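Unit 3: Teaching by Remote Control
Notes by Drahomíra Sýkora

Students guide the simulated arm by hand controller and record 168 demonstrations each. Open the gripper before every approach.
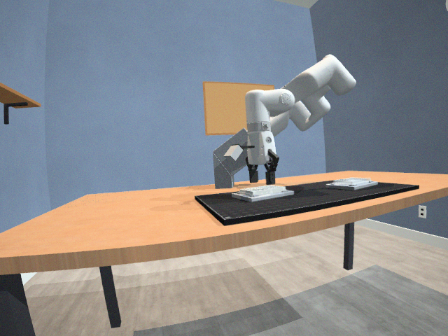 Keep the wrist upright on the way down and pause above the tray — short pauses are kept in the record. Discard any attempt in which a tray is knocked.

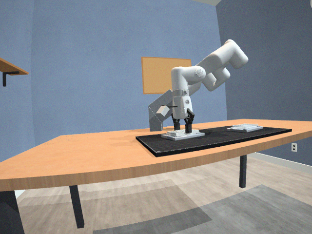 Figure 2. Gripper above the left tray.

Submit recordings to Peter Říha by the end of June.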